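Brokham Robotics Club board > Build season > Shoebox task

amok_c
Rule sheet says both shoes end up in the box. I vote we drop the tissue. It's February and we have bigger problems.

hamada_a
Tissue stays. It's in the rules, Cheuk-hei. You wrote the rules.

amok_c
I was younger then.

radwan60
Slowing the right arm would do more than banning paper. It goes at that box like it's owed money.

hamada_a
Disagree. Slow it any more and we blow the 60 second limit.

siu_sf
Tried it slower at lunch. Adel's right, sorry Ayane. Setup as of 4 p.m.:

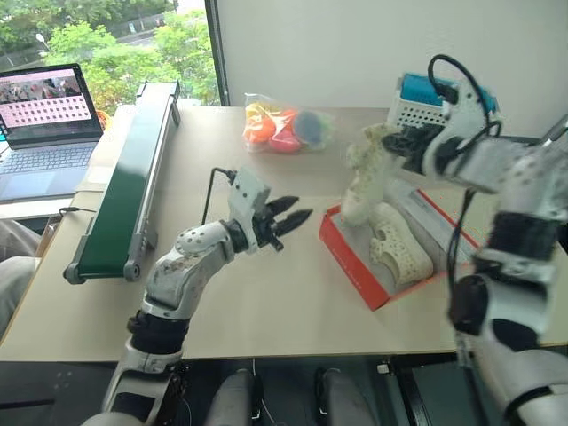
tomoyo_o
Do we lose points if the shoes go in facing the same way?

siu_sf
Only the lid closing counts, so face them however you like as long as it shuts.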